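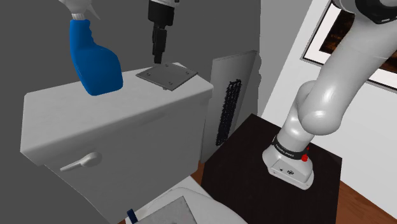
Frasco pulverizador sobre um armário cinza-claro, em imagem gerada por computador.

O frasco pulverizador, também chamado borrifador, é um recipiente portátil que expele líquido em jato, gotas ou névoa por meio de uma bomba acionada com o dedo. É usado em limpeza doméstica, jardinagem, cabeleireiro e passagem de roupa.

Funcionamento

O gatilho move um pequeno pistão dentro de um cilindro. Ao ser pressionado, o pistão empurra o líquido em direção ao bico. Quando o gatilho é solto, uma mola devolve o pistão à posição inicial e o líquido sobe pelo tubo de imersão. Válvulas de retenção impedem o refluxo. Nas primeiras bombadas sai apenas ar, até que o cilindro se encha.

Bicos

Muitos modelos têm bico giratório, com posições para jato, névoa e fechado. O entupimento costuma vir de resíduos secos ou de calcário e se resolve, em geral, com água morna.

Capacidade

Os frascos domésticos mais comuns vão até 1000 ml. Modelos maiores, com pressurização prévia por bomba manual, são classificados à parte como pulverizadores de compressão.

Segurança

Frascos reaproveitados devem ser lavados e rotulados de novo. Água sanitária não deve ser misturada com ácidos nem com amoníaco, pois a reação libera gases tóxicos.

Ver também
Aerossol
Atomizador
Bomba de pistão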